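Subject: Re: Tool boxes for small bits, do lids matter?
From: Lindiwe Moodley
Date: 27 September 2022
To: Bench and Shed list

> Can anyone recommend a box for keeping the small stuff in? I've been using
> old ice cream tubs and they've gone brittle, and I can never see what's in
> them without taking all the lids off. I don't want one of those cabinets
> with 60 little drawers because I know I'd never label them. Also, do people
> bother with proper latches or is a push-on lid enough? The boxes get moved
> between the bench and the car most weekends.
>
> Okora

Hi Okora and everyone,

Oh, I have views on this! I did the cabinet with drawers years ago and you're quite right, I never labelled a single one past the top row. My sister has it now and keeps beads in it.

What I use these days is frosted plastic boxes, the see-through-ish sort, and I've got them all over the bench.

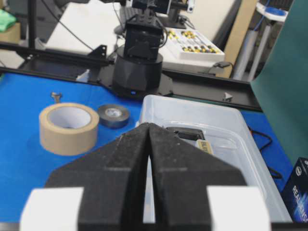
The tape end of the bench, with one of the open bins

I leave the tape out of the boxes on purpose. Masking tape and black electrical tape get used every five minutes and if they've got a lid over them I just don't put them back. I did try a dowel on the wall (Serra's idea, she'll be reading this, hello) and it was fine until I wanted the roll at the bottom. So they live on the bench top now. Loose screws ought to go straight in a bin but you can see how well I keep to that.

The open bins are for whatever I'm in the middle of. When a job's finished the bin gets emptied into a box with a lid, or that's the theory. I had one in May that sat there so long I'd forgotten what the job was.

As for seeing what's inside, I'd say frosted is half way there. You get shapes and colours through it, so I can tell "dark roundish thing" from "tan thing" and usually that's enough to jog my memory. You won't be reading the writing on a packet through the lid though. If you need that you'll want the really clear ones, but the ones I had before these scratched terribly and ended up just as cloudy anyway, and two of them cracked when I dropped them on the step.

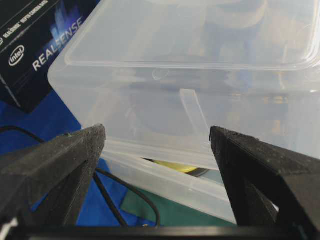 Lids and latches

Push-on lids are fine on the bench. For the car I wouldn't! I took a box of washers over to Clomo on a push-on lid, went round the roundabout a bit smartly and was still finding washers under the seat at Christmas. Anything that travels now goes in a case with a latch and a handle.

The one I reach for most says FREE CASE on the label, with MY ORIGINAL SET BOX and F-3 on the red strip next to it. It's got a black clip that a sort of loop on the lid hooks over, and dividers across the inside. I like the clips being black because I can see at a glance whether I've done them up. The handle is set into the edge so it stands up on its side like a little briefcase, and I can get it down behind the passenger seat. Do check your dividers fit snugly before you carry it that way up, small washers will find any gap going.

I've never got round to peeling the label off, and it's been handy for once, I'd have had no idea what to tell you otherwise.
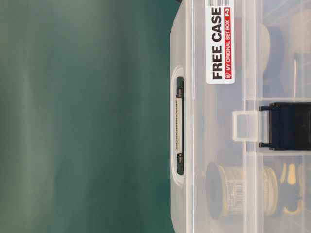
What I'd do if I were starting again

Get one latched case first and use it for a month before buying any more. I bought a whole stack in one go and some are too deep, everything sinks to the bottom and I'm back to tipping it all out on the bench. Shallow is better for screws. Deep is all right for plugs and chargers and those odd flat things you daren't throw away.

And measure the gap in your car! Ister bought the big size and it won't go in the footwell at all, so it lives in the hall with the dog leads in it.

Does anybody know if you can get spare clips for this kind of case? Mine are all in one piece so far but I've a feeling they'd be the first bit to go, and I'd sooner have a couple put by.

Lindiwe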